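Speaker notes: Moving a small vegetable shop from paper to a stock list
Maricruz Figueroa, November 16, 2018 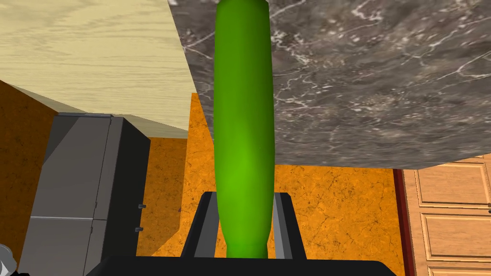 Good evening and thank you for coming. I will speak slowly, please raise your hand if some word is not clear.

First, who I am. I keep the accounts for Montes, a vegetable shop with 2 doors and one very old cash register. Before this I worked in a bank, so I came with many ideas and most of them were wrong for a shop.

(Wait for people in the back to sit.)

Starting point. All orders were written in a notebook by Teodoro Trujillo. His handwriting is good, but he uses short names that only he understands. When he was sick in the winter, we ordered the same onions two times.

Second part, the list. I wrote down every product we sell. The result was 113 lines. Then I asked Dulce Gallegos, who works at the counter, to mark the ones which customers ask for every week. She marked 70. For me this was the most useful hour of the whole project.

(Drink water. Do not read the lines one by one.)

Third part, the tool. We tried Zivbridge first, because a cousin recommended it. It wanted a code for each product and we have no codes. We stayed with it for one month, then we went to a simple spreadsheet with four columns: name, unit, what we have, what to order. Say here that the unit column made the most arguments. A bunch of parsley in the morning and a bunch in the evening are different sizes.

Tell the story of the lettuce crates, only if there is time.

Fourth part, the mistakes. I changed the order of the columns without telling anyone. I also locked the file with a password and went on vacation. Teodoro still reminds me.

What we have now: the order is ready before closing, and the notebook is used for phone messages.

Questions. If they ask for the price of Zivbridge, say I don't remember exactly and give my email after the talk. Madalena Abreu speaks next, leave the microphone switched on for her.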